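Checking the wrist camera before you collect rollouts in Tiluler

Many people start the policy first and look at the pictures later. I made this mistake with Lukton and lost 3000 steps of data. Please do the check below before each long run; it takes about 2 minutes.

Step 1. Load the kitchen and open the wrist view. Set the camera parent to the hand link, not to the last arm link. Both fingertips must stay inside the view.

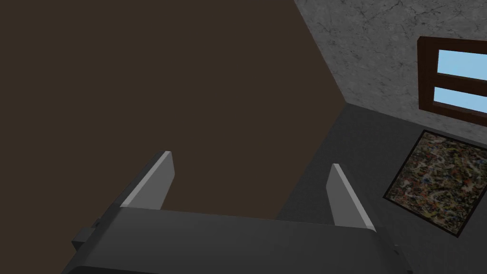 If one finger is missing, correct the yaw offset in the camera file and reload. Do not move the gripper to fix it.

Step 2. Open the fingers fully and drive to the pre-grasp pose. Stop the controller there and save one picture.

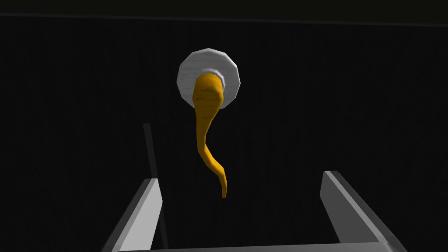
Wrist view with the fingers open and the yellow part above the gap.

Now run the segmentation node on this picture. The mask should cover the curved part without the white disc behind it. When the two are joined, lower the merge threshold and try again.

Step 3. Turn the wrist slowly and record 600 steps.

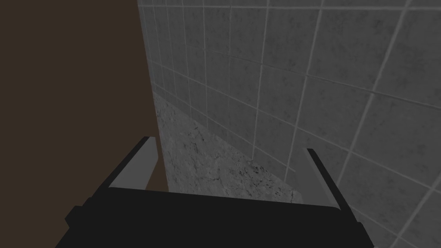 Plain surfaces give few features, so the tracker can drift when a cabinet side fills much of the view. I keep the limit at 100 features — below this, the planner should use joint state only. 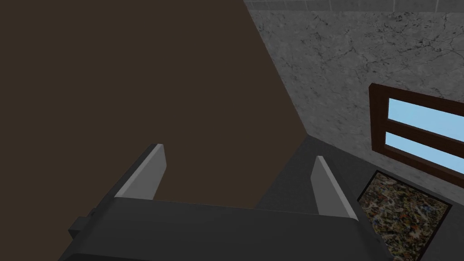

Save the limit in the same file as the yaw offset. The planner reads it only at start, so restart it after each change.

Written by Rostyslav Lytvynenko. Corrections are welcome on the Tiluler issue page.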